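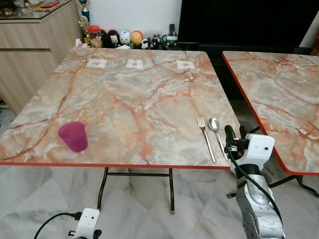 Mollerach two-arm table set: open day and home demonstrations

The Mollerach set has two arms, each with a white gripper housing and a pair of black fingers. At the November open day it handled ordinary cutlery. Visitors could stand next to the tables and ask Jacinto Cervantes to repeat any step.

Spoons are hard for most grippers — the handle is thin and polished steel slips. The Fikex fingers close on the handle and leave the bowl of the spoon free. 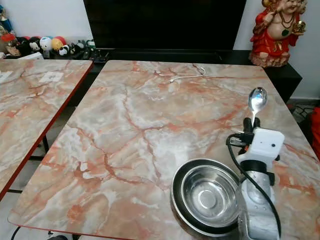

Rawiri Baxter: I asked for the spoon pickup again at the slower setting and they did it straight away. I'd still like to know how long the finger pads last.

Pads are sold in packs of 2 and should be checked every 200 hours.

Home demonstrations use your own table and need a clear floor in front of it. Book through Zatusetti.

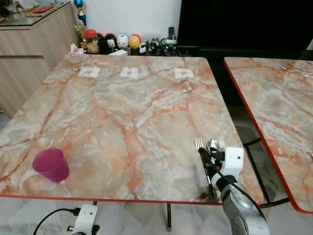
Gripper with fork and spoon, cup on the left.

Spare finger sets ship from Hrubý. Arms are quoted separately.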